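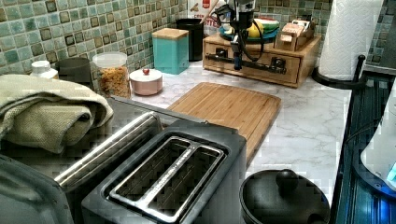

Rivomell führt Pfand auf Mehrwegbecher ein

05.12.2018 — Wer sich in Rivomell morgens auf dem Weg zum Bahnhof noch schnell einen Kaffee holt, der wird sich im kommenden Frühjahr ein wenig umgewöhnen müssen. Der Gemeinderat hat in seiner letzten Sitzung vor der Winterpause, nach langer und stellenweise recht lebhafter Aussprache, die Einführung eines gemeinsamen Pfandsystems für Getränkebecher beschlossen. Start ist im April, zunächst in der Innenstadt und im Ortsteil Feltow, wo sich die meisten Bäckereien und Imbisse ohnehin dicht an dicht um den Marktplatz drängen.

Das Prinzip ist schnell erklärt: Der Becher kostet 2 Euro Pfand und kann in jedem teilnehmenden Betrieb wieder abgegeben werden, also auch dort, wo man ihn gar nicht gekauft hat. Gespült wird zentral in Lernon, in der früheren Großküche der Berufsschule, die dafür über den Winter hergerichtet wird. Die Auslieferung der sauberen Becher übernimmt die Firma Bisgaard, die schon heute die Wochenmärkte der Umgebung mit Geschirr versorgt und sich in der Ausschreibung gegen drei Mitbewerber durchgesetzt hat.

Bei der Verwaltung freut man sich besonders über den Zuspruch der Geschäftsleute, mit dem man im Sommer, als die ersten Gespräche noch etwas zäh verliefen, so gar nicht gerechnet hatte. Bis zu 60 Betriebe könnten nach derzeitigem Stand mitmachen, vom kleinen Kiosk an der Brücke bis zur Kantine des Krankenhauses. Eine Anmeldung ist weiterhin möglich, das Formular liegt im Bürgerbüro aus und wird auf Wunsch auch gern per Post zugeschickt.

Den Anstoß hatte übrigens der Frühjahrsputz gegeben: 837 Einwegbecher kamen damals allein entlang des Uferwegs zusammen — ordentlich gezählt von den Schulklassen, die das Ergebnis anschließend auf einem großen Plakat im Rathausfoyer ausgestellt haben. Das Plakat hängt dort noch immer und soll auch bis zum Start des neuen Systems hängen bleiben.

Eigene Becher dürfen selbstverständlich weiter mitgebracht werden, sofern sie sauber sind. Über ein Pfand auf Essensschalen, wie es aus Feltow angeregt wurde, will der Gemeinderat erst beraten, wenn die Becher einige Monate im Umlauf sind.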